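# Visit to the Laltar workshop, Plostham

4 April 2018

Laltar runs its robot workshop in the back half of a former print shop in Plostham, a short walk from the station. Visitors go in by the loading door. I signed the sheet, left my coat on a hook and was given a pair of safety glasses that I didn't end up needing in the first room.

I had asked to see one cell properly instead of the full tour, and they agreed. The cell they picked is called Nokus. It is a two-armed machine that faces a small table and practices sorting and moving light objects. It has been in use there for 21 months. The technician on duty had it halfway through its morning routine when I came in, so I pulled up a stool and watched.

Setup starts with the table. It has to stand at the same distance from the base every day, and they check it with a steel bar cut to length, one end against the base and the other against the table edge. If the bar won't fit or has play in it, the table gets moved. The technician told me most of the odd faults they used to chase came down to a cleaner pushing the table over with a vacuum.

After that comes the home position. Each arm is sent to its zero pose at low speed, and the readings for every joint are compared with a printed card taped inside the control cabinet. Anything outside the limit on the card means a recalibration, which takes 42 minutes for both arms. They do one arm at a time with the other powered down.
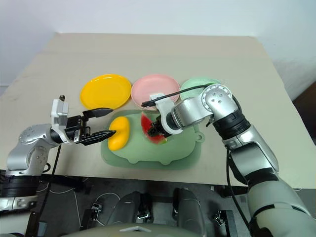
The grippers get the most attention. They are the parallel kind, two fingers each, and the fingers are long enough that a small bend at the root turns into a real error at the tip. They are opened and closed on a gauge block every morning and wiped with alcohol. Finger sets are replaced after 1,000 hours or at the first visible nick. The old ones go into a coffee can -- some get filed down for testing, the rest are scrap.

Toy food and plastic dishes are what the cell works with. I asked why they didn't use real fruit, and the answer was that plastic keeps its shape from one week to the next. Pieces are washed in dish soap once a week. Slick surfaces are hard on the grip, so the closing force has its own line on the settings page and is logged whenever somebody changes it.

Cables were the part I learned the most about. The gripper cables run outside the arms, and they need enough slack for the wrist to turn all the way but not so much that a loop catches on something. The only repair in the April log so far was a gripper lead that had worn through near its plug. It was swapped in 29 minutes, including the test afterward. The spares come from Rawat, who make them up to length with the plugs already on. Laltar keeps four on the shelf.

The wiring down by the base is less tidy, and the technician said so before I could ask. A cable channel has been ordered. For now the rule is that no one rolls a chair in there.

I also got to see a stop and restart. The stop button was pressed during a slow move, both arms held where they were, and the restart went through a checklist on a clipboard -- clear the table, check the fingers, release the button, home the left arm, then the right. It is slow, but they don't allow skipping lines.

Practical notes for anyone going: visits are in the morning only and have to be booked by email. There is street parking on the side by the loading door. The room is kept cool, so hang on to a sweater. Coffee is in the front office, and the machine takes coins.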